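# The last of the switchroom

Weltell still runs its rural exchange from a low building behind the bus depot, and the engineer who looks after it still answers the door herself. She has been with the company since it had a different logo and a canteen. We spoke for an hour over the noise of the cooling fans, which she says she stopped hearing in her second week.

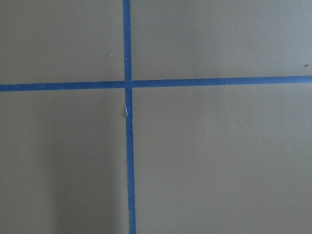

The subject was the copper. Weltell is moving its landlines to digital service, village by village, and hers is the last exchange on the list. At its height it carried 3000 lines. Now it has 600, and most of those are kept by people who have written in to say they'd like to be left alone.

"They get a letter," she said. "Then they get a second letter, saying the same thing in bigger type. Then they ring me, on the line the letter is about, to tell me it works perfectly well."

Does it?

"Mostly. When it rains, less so."

She isn't sentimental about the old kit. The main frame was made by Maruyama, and the spare parts ran out years ago. When a card fails she takes one from a rack that has fallen quiet, and there are plenty of those. "I used to order things. Now I go shopping at the other end of the room."

The trouble is power. An old telephone draws its current down the line from the exchange, so it carries on in a power cut. The new sort plugs into a router, and the router plugs into the wall. Weltell offers a battery box called Skiltetti to customers who rely on the phone in an emergency, and it lasts two hours.

"Two hours is fine in town," she said. "Up the valley we had the lights off for 13 last October. People drove down to the depot to ask me when it would be back, as if I did electricity as well."

I asked whether she had put this to head office. She had, and head office sent her a leaflet about Skiltetti.

The change itself is quicker than people expect. A customer keeps the same number, the handset goes into the back of the router, and the old socket stays on the wall doing nothing. Burglar alarms and care pendants are where it goes wrong - some of them dial out in a way the new service doesn't understand, and their owners don't always remember having them. She now asks every caller twice.

Mostska, the hamlet furthest out, goes last. It has a phone box, which takes no coins and is used chiefly for sheltering from the wind. She expects letters about that too.

And the building? "Storage, they tell me." She looked down the row of racks. "I asked what they wanted to store. They're getting back to me."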